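How to Ask for Your Personnel File

Before you dispute a write-up, a pay deduction or a firing, get a copy of your personnel file. Many states give employees the right to see it, and some extend that right to former employees. The rules differ, so look up your state labor department's page first.

1. Find out who keeps the file. In a small company it may be the owner. At larger employers, such as Filton, requests go to human resources even if your manager has a folder too.

2. Put the request in writing. A short letter or email is enough: "I am requesting a copy of my complete personnel file, including performance reviews, disciplinary notices and signed agreements." Add your full name, job title, dates of employment and employee number if you have one.

3. Ask for payroll records separately. They are often stored by an outside company and may fall under a different law with its own deadline.

4. Send it in a way you can prove. Certified mail works. So does email, but save a copy outside your work account – you could lose access to that account without notice.

5. Mark the deadline. Some states allow the employer 30 days, others less. If the date passes, send a second letter with the first one attached.

6. Read what arrives. Check that handbook receipts carry your signature and that nothing is dated after you left. Write down missing items by name.

If you still get no answer, the labor department may take a complaint. Filing deadlines for any underlying claim keep running while you wait for the file.

Last updated May 2025
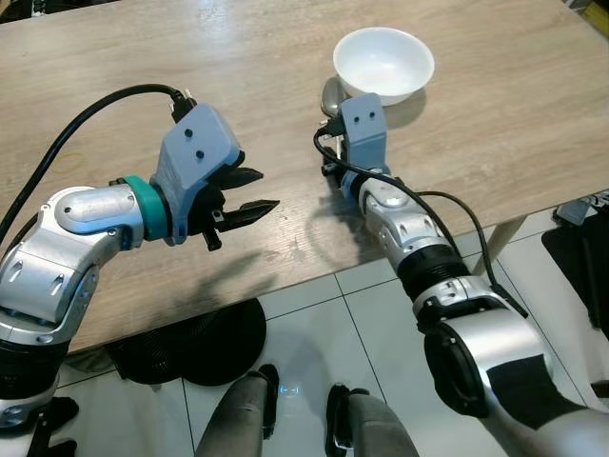 Mustonen
Step 3 would have helped me in February. I asked for "everything" and got 2 reviews and no pay records, so I had to write again.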